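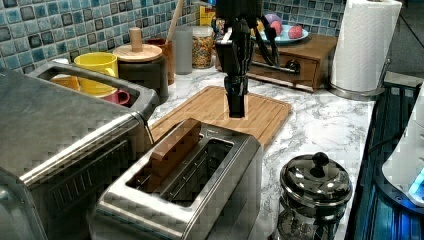 I had wanted to see the Fledavo kart hall ever since they switched the whole fleet to battery power, so when Veerle Geerts wrote that they were holding an open day in December, and would I like to come along, I had my coat half on before I finished reading. It was a Wednesday, which is an odd day for an open day, but the parking lot was full when I got there and the line for coffee went right out the door.

Veerle runs the workshop side and gave our little group the tour herself. The first thing you notice is the quiet. I grew up going to gas kart tracks with my brother, and I still expect to come home with my ears ringing and my sweater smelling of fuel. At Fledavo you hear tires, mostly, and a sort of rising whine down the back straight, and people laughing as they come into the pits!

The karts are built by Oravec, with packs from a smaller firm called Uketti, and each pack weighs 82 pounds. I know because they let us try lifting one off its stand (I managed it, briefly, and then handed it over to a very kind man from the group behind). A pack gets swapped after every second session and goes onto a charging rack along the north wall. Veerle talked for a good while about cooling fans and why they moved the rack away from the windows, and I followed perhaps half of it, but she was so happy explaining that I didn't like to interrupt.

After that we watched the Fatilau juniors practice. It's a winter series for kids from 10 up, run with the speed limiters on, and the racing was closer than plenty I've paid good money to see. One girl in a green helmet spun at the hairpin, waited for the marshal to wave her on, and then picked off three karts before the flag. Her grandfather was standing next to me and had to go sit down.

Then it was our turn. Eight laps each, no charge, helmets and gloves from the bin by the desk. The pull out of the slow corners is wonderful - you press the pedal and you're simply gone - though the brakes take some learning and I went straight on at turn four, twice. My best lap put me second from last.

If you want to go, adult sessions run every evening until nine, and you should book the later ones ahead. Bring thin gloves of your own if you have them. The chairs upstairs by the window are the best place to watch from, and the soup is very good.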